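About Fanavel

Hi, and welcome! I'm Do-yoon Hong, and I run Fanavel, a small site for students trying to get through entrance exams and college admissions in one piece.
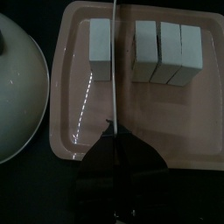 Four pale foam blocks in a pink tray.

I started Fanavel after my own admission season, which was a mess. I had a decent score, a folder full of printouts, and no idea that the seat choice form closed at noon instead of midnight. I missed the first round completely (yes, I cried in a bus station) and got my seat in the second one, in a branch I hadn't even planned on. I ended up liking it a lot, but I still wouldn't wish that week on anyone.

So I made a page with the dates on it. Then my cousin's friends wanted one for their exam, and then their friends did, and now we cover 112 entrance exams and answer way more email than I ever thought possible!

There are 3 of us on the site these days. I write most of the counseling guides, and the other two look after the results pages and the college lists. We're not an official body and we don't conduct any exam, so please don't send us your fees or your original certificates. (It has happened. We mailed them back.)

What you'll find here: application dates, admit card and answer key notices, rank cutoffs from earlier years, document checklists, and step-by-step help with choice filling. Every notice gets read against the official one before we post it, and if a date moves we put the old one next to the new one so you can see what changed.

If you're completely new to all this, start with the Hadow list. It's our big table of colleges, 1,590 of them right now, sorted by state and course. The Gashaw planner is the other thing people seem to love – you type in your rank and your category and it gives you up to 30 choices to think over. It's a starting point, so do talk it through with your family or a teacher too.

Everything is free to read. We pay for the site with a few ads and with our Dokelby mock test booklets, and the new set comes out every July.

Spotted a wrong date? Please tell me! Use the contact form and put the name of the exam in the subject line. I read those first.

Page last updated: 16/05/2019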